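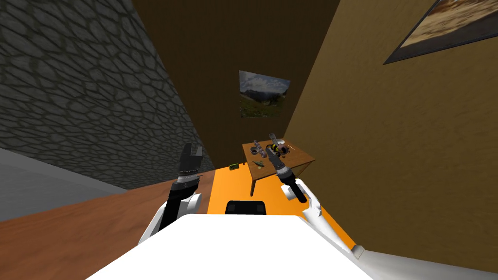
Stone wall on the left, mustard on the right, mountain poster over the little table

We use cookies to keep you logged in and to remember your settings. Accept / Manage preferences

How high do you all hang your pictures?

randa_smadi
Hello everyone, long-time reader and very occasional poster. My husband and I have been going back and forth on this since we moved, and I'd love to hear from people who have lived with their choices for a while. He likes everything up high, the way his mother had it, and I like to see a picture without tipping my head back. We have 27 frames still in boxes (I inherited most of them from my aunt, who never met a landscape she didn't like) and I don't want to fill the plaster with holes and then start over in September when my sister comes to stay and tells me it's all wrong. She will, too!

pegboard_pete
Center of the picture at eye level, and you're done. I've hung everything that way through two houses and never moved a thing.

halaazar
Welcome, Randa! I'm going to disagree with Pete a little, and I say this with love – whose eye level? I'm five foot two and my son is six foot three. What matters to me is the furniture underneath. If there's a table or a sofa, I keep the bottom of the frame seven inches above it so the two look like they belong together. Over our dining table that came out lower than I expected, and I fussed about it for a week, and now I wouldn't change it for anything.

pegboard_pete
Seven inches over a sofa and people lean their heads on the glass. Ask me how I know.

halaazar
Well, that's fair, we don't have head-leaners here. Go up a bit for a sofa, Randa.
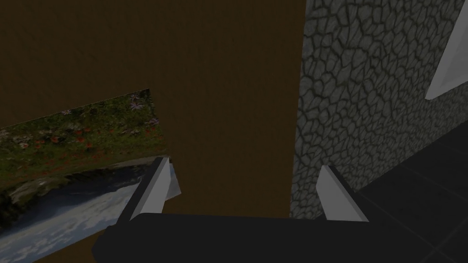
The other thing I'd say is to cut paper to the size of each frame and tape it up for a few days before you touch the hammer. I used leftover wrapping paper, so for most of a week the dining room looked like a birthday party, but I moved three of them just from walking past with my coffee. It was much easier on the walls than what I did in the last place. Use the low-tack tape, too. I tried the Jerkex one from the hardware store and it came away clean from old paint, though I'd still test a corner first.

mossy_lane
Does anybody have luck with hooks in real plaster? Mine crumbles if I look at it wrong. I have an old Fernandes mirror that has been leaning in the hallway for 13 months.

pegboard_pete
Drill a small hole first, slowly, and use a screw with a plug. Don't hammer anything into old plaster. And for a heavy mirror use 2 screws, well apart, so it stays straight when a door slams.

mossy_lane
Thank you Pete, that's more than the man at the store told me. I'll try it on the closet wall first where I can hide my crimes.

randa_smadi
Oh, you are all so kind. I read the whole thread out loud at supper and we've agreed on the paper idea, at least for the front room. He gets to hang the stairs his way – high as he pleases – and I'm doing everything over furniture. Hala, did you put your biggest one in the middle, or off to the side?

halaazar
Off to the side, with two small ones next to it. But tape it up both ways first!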